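Holding back on the long climbs

The coach who looks after the endurance riders at Grakska Cycling Club has been setting training plans for amateurs since he gave up racing. Most of the people he works with have full-time jobs and ride three or four times a week. We talked to him in May about pacing, which he thinks most of them get wrong.

"They start too hard," he says. "Every climb, the first five minutes. They feel fresh, there are people around them, and off they go. Then they spend the next half hour paying for it."

He had a rider do the Ren loop twice last spring, with 1,511 metres of climbing each time. On the first attempt she rode by feel. On the second she held 211 watts on every long climb and let other people go. She finished the second one sooner, and ate more on the way round.

Does everyone need a power meter, then? He doesn't think so. "It helps, but you can do a lot with breathing. If you can't get a short sentence out in the first ten minutes, you're going too hard. I did it that way for years."

Heart rate he treats with more care. It lags at the bottom of a climb and drifts up late in a warm ride, so he asks riders to look at it afterwards — not while they are on the bike.

Food is the other half of it. He wants riders eating from the first half hour, before they are hungry, and he has them practise on ordinary weekend rides. "Don't try a new gel on the day. People know that and they still do it." 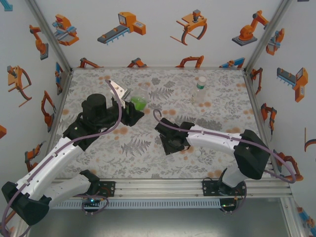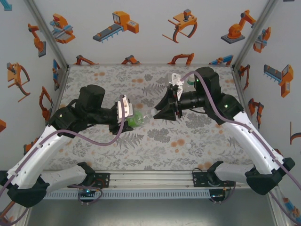

On indoor riding he is less strict than he used to be. Two turbo sessions a week is the most he will put in a plan, and he drops one when the evenings get lighter. He would sooner see a rider miss a session than do it tired and late at night.

"I ask them how they slept," he says. "If it was badly two nights running, we move the hard one. The plan can wait a day."

His own riding is mostly on the flat now, early in the morning, with the computer left at home.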